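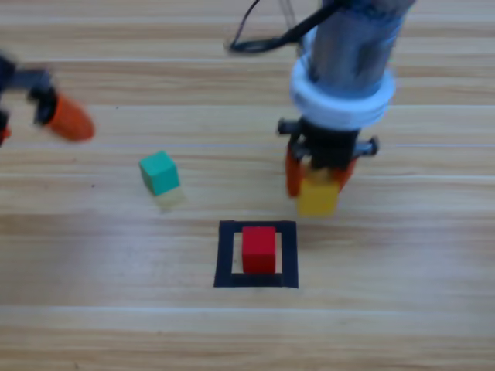
Color sorting is the practice of grouping objects by color. It is used in early childhood teaching, in sewing and craft work, in libraries and stockrooms, and in many table games. The term covers both the activity itself and the sets of blocks, beads, buttons or cards sold for it.

Overview

A sorting task has two parts: a collection of mixed objects and a rule that says which ones belong together. In the simplest form the objects have the same shape and size and differ only in color. Harder versions vary a second property, such as shape, so that the person sorting must ignore it. A set that varies in color and size can be sorted twice, once by each rule, and the change from one rule to the other is often harder for young children than either sort alone.

Children can usually match colors before they can name them. A child may put a red button with other red buttons and still call it blue when asked. For this reason many teachers treat matching, pointing on request and naming as separate steps.

Materials

Wooden cubes are a common choice since they stack, do not roll and are easy to pick up. Beads, bottle caps, socks and dried beans are also used at home. Small items are a choking hazard for children under three.

The Brinby set, put together by the teacher Tarek Ghanem, has 24 cubes in 12 colors, with 2 cubes of each. It is stored in a flat tray and comes with a cloth bag for drawing pieces without looking. A later edition, released in August, replaced the printed cards with blank ones.

Games

In Clurkitz, a game for two players, each player draws cubes from a bag and places them in rows by color. A row is closed when the next cube drawn does not match it. Play ends when the bag is empty, and the longest closed row wins. House rules often allow one cube to be put back per turn.

Color vision

People with red-green color blindness may find some sets difficult, especially those that place brown beside green or purple beside blue. Sets made with these users in mind rely on differences in lightness as well as hue, or add a raised mark to each piece. Lighting also matters. Navy and black are often confused under a dim lamp, and yellow can be hard to tell from white under warm bulbs.

See also

Color naming
Matching game
Pattern blocks
Shape sorter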